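Sorting the hair accessories, part 2

In September I started moving everything out of the bathroom drawer and into trays. The drawer had one compartment for hair things, and they had knotted into a single mass. Separating it took most of a Saturday afternoon.

The rule I settled on is one layer deep. If an item has to sit on top of another item, it goes in the next tray or it goes out. A shallow tray enforces this without any effort on my part, and a felt-type floor keeps small clips from sliding when the tray is carried.

Categories so far: spiral ties, flat elastics, claw clips, decorated clips. Spiral ties are the easiest to store. They hold their shape and don't tangle with each other unless the coils are pushed together. Thin elastics are the worst. They catch on claw teeth and on anything with a dangling chain. 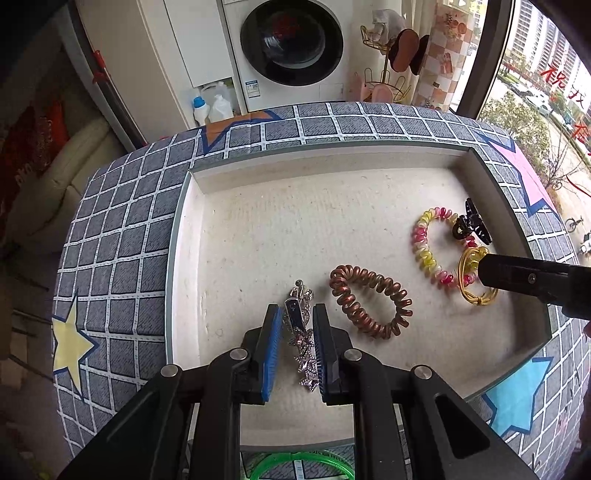
Decorated clips therefore get their own side. The type with hanging stars is the main problem, as the chain will hook into a spiral tie if the two are left touching. I lay the chain out straight, pointing away from the rest. Kyriaki suggested hanging them on a ribbon instead, which I tried for 8 days. The clips with more weight slid down to the bottom and bunched up there.

Claw clips go near the wall of the tray, closed. Open ones take up too much width.

Elastics that have lost their stretch get thrown away. My test is to pull to double length and release. If it doesn't come back to size within 2 seconds, it's done.

Still to do: bobby pins, the headbands, and a bag of barrettes from Şengül that I haven't opened. The headbands won't fit any tray I own.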